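Home Datasets Guidance Contact

Kumwood Guest Notices: Data Card

Summary

Kumwood Guest Notices is a collection of written information supplied to guests staying in self-catering holiday properties. It covers house rules, arrival and departure instructions, parking notes, directions to nearby shops and restaurants, and notices concerning smoking, pets and noise. The text was provided by 70 properties managed from the Caldeira and Trandener offices. All of it is in English.

The collection was prepared for those who study or write guest information: letting agencies, tourism students and editors of welcome folders. It contains no booking records, prices or guest reviews.
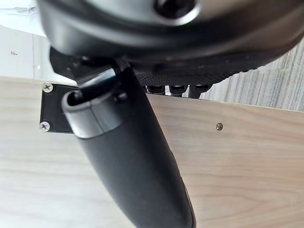 Black housing and mesh band, close view.

Contents of the release

The release consists of six plain text files and one index. Each file holds a single type of notice:

arrival.txt – key collection, entry codes (removed), check-in times
departure.txt – check-out times, laundry, rubbish and recycling
rules.txt – smoking, pets, parties, quiet hours, number of guests
house.txt – heating, hot water, kitchen equipment, internet access
local.txt – shops, pharmacies, restaurants, walks and bus stops
parking.txt – permits, private bays and street restrictions

Notices are separated by a blank line and begin with a property code. The same code appears in index.txt, where it is followed by the type of property (flat, cottage, house or annexe), the maximum number of guests and the office responsible. Codes beginning with C belong to Caldeira and those beginning with T to Trandener.

Where an owner supplied one continuous welcome letter, it was divided among the files by hand. The order of sentences within each part was kept. Greetings and closing remarks were placed in house.txt, as they had no better home.

Editing and removal of personal details

Owners' names, telephone numbers, door codes, alarm instructions and wireless passwords have been replaced by a bracketed word, such as [NAME] or [CODE]. Full addresses have been reduced to the town or village. Names of shops, public houses and restaurants have been kept, except where the notice identified a private individual by trade.

Spelling and punctuation stand as received. Capital letters used for emphasis, which are frequent in rules.txt, have not been altered. Repeated notices were removed only if they were identical and came from the same property. 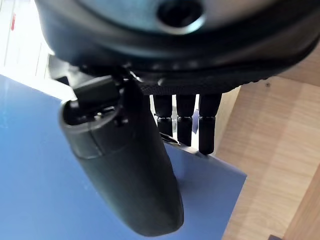 The same approach was taken with measurements and times. A walk described as "ten minutes" in one notice and "half a mile" in another was left in both forms, even where the two properties share a street. Check-out is most often given as 10 a.m., but several notices state one time in arrival.txt and another in departure.txt. Such conflicts are marked with an asterisk in the index and have not been resolved.

Intended use

The collection is suitable for comparing how rules are worded, for preparing templates for new properties, and for teaching plain writing to staff in the accommodation trade. It may also be used to test search tools that answer simple guest questions, provided that a person reviews the answers.

It should not be used as a guide to the properties themselves. Opening hours, bus routes and parking restrictions were correct according to the owner at the time of writing and have not been checked. Statements about local law, particularly on alcohol, fires and parking, should not be relied upon.

Known limitations

Cottages are heavily represented and flats in town centres are few. Notices for properties sleeping more than 16 guests were excluded, as these operate under separate terms. Information on step-free access is thin: most owners mention stairs only in passing, and the absence of a remark must not be read as meaning that a property is accessible. 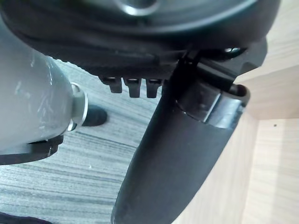
Versions

Version 4 is the current release. It corrects property codes that had been swapped between two annexes and moves notes on log burners from rules.txt to house.txt. Earlier versions remain available on request, but new work should not be based on them. The next review is planned for June.

Terms of use

The files may be copied and adapted for teaching, research and internal training. Any published work should name the collection and its version number. Owners may ask for their notices to be withdrawn at any time; withdrawn material is left out of the following release, and users are asked to delete their own copies.

Contact

Corrections and requests for withdrawal should be addressed to Uriel Quezada, Guest Information, Kumwood, quoting the property code and the name of the file.

Related items
Tirkent Welcome Folder Templates
Wording of Pet Policies: Notes for Owners
Trandener Office: Recycling Leaflets
Index of Property Codes

This site uses cookies to remember your preferences. Accept Decline Read our cookie notice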